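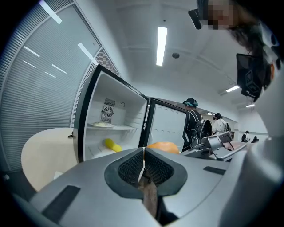 A mini fridge in a shared room is only good for drinks, according to a comment left under my March post. Food gets forgotten in there, the commenter wrote, and then everybody has to smell it.

I don't agree, but I see how it happens. Ours on the Lastside floor is small and white, with one wire shelf at mid height. For a long time people pushed things in wherever they fit. I once found 2 lunches stacked on top of each other and a yogurt on its side behind them.

What works for us now is pretty dull. The shelf is for whatever is on a plate. Fruit goes on the bottom. Anything in a bag gets a strip of tape with initials and the day it went in – I keep the roll in the drawer with the spoons. At 6 in the evening I open the door, look, and throw out what's past its day.

I don't put bananas in at home, where the skins go brown and my kids won't touch them. At work they get eaten fast enough that it doesn't matter. Oranges keep well either way.

I looked at a bigger model from Iwasaki. It was 400 dollars and wouldn't have fit beside the round table, so we kept this one. I still need to find a small box of baking soda that stands up on the wire without tipping.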